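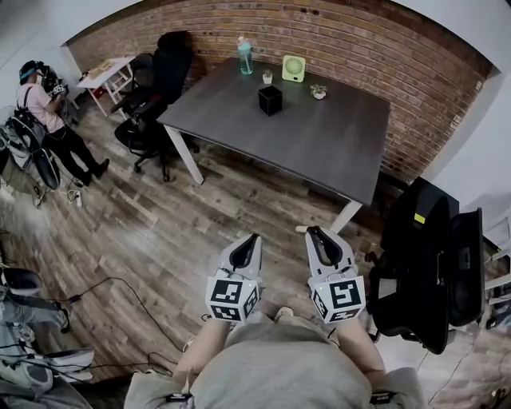
Brick wall and plank floor in the smaller room

Gradmont Residents Help Pages
Walls, Floors and Finishes
Posted March 2023
Viewed 255 times

Sealing exposed interior brick in a rented unit

The undersigned is the leaseholder of Unit 41 in the Jakab building. One wall of the smaller room is exposed red brick and has been shedding a fine reddish dust. The dust collects along the baseboard and in the gaps between the floor planks, and must be vacuumed every few days. The mortar is soft in places and can be scraped out with a fingernail near the floor. No staining or white powder has been observed.

The building manager has stated in writing that a clear sealer may be applied at the tenant's expense, provided that the appearance of the brick is not altered. The local hardware store carries two products, Moletti Clear Masonry and Drusar Wall Guard. The labels do not make clear which is suitable for old brick indoors.

Guidance is requested on the following points. Should the soft mortar be repaired before any sealer is applied? Is a water-based product preferable? May the room be used during the work? The table can be moved to the hallway if required, although the hallway is narrow and the neighbors have objected to furniture there in the past.
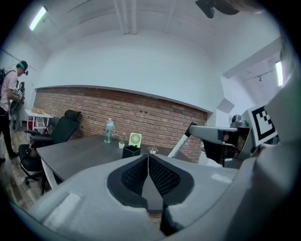
Fabian Marti
Reply marked as accepted

The mortar should be addressed first. Sealer applied over loose mortar will hold for a short time and then come away with the sand beneath it. Please consult the building manager again before proceeding, as the permission you describe covers sealing only, and repointing is generally regarded as a structural repair. In many leases it is the owner's responsibility and should be carried out at the owner's cost.

If the brick is old, a soft lime mortar is normally the correct material. Hard cement mortar can cause the faces of the bricks to break off over time. New lime mortar should be left for at least 21 days before sealing, and longer in a cold room.

With regard to the product, select a water-based, breathable sealer with a matte finish. Request the data sheet for each product from the store and look for the words "vapor permeable." Brush the wall with a dry, stiff nylon brush, vacuum it, and test a small area low in a corner. Allow the test area to dry fully before judging the color. Two thin coats are preferable to one heavy coat.

The table may remain in the room if it is moved away from the wall and covered. Windows should be kept open during application and overnight.

Reply from a registered member

I used the Drusar product in December. It went on well but the wall looked darker afterward and my landlord was not pleased. Test first.

Reply from a registered member

Same dust problem in my unit. I placed a bookcase in front of it.

This question is closed to new replies.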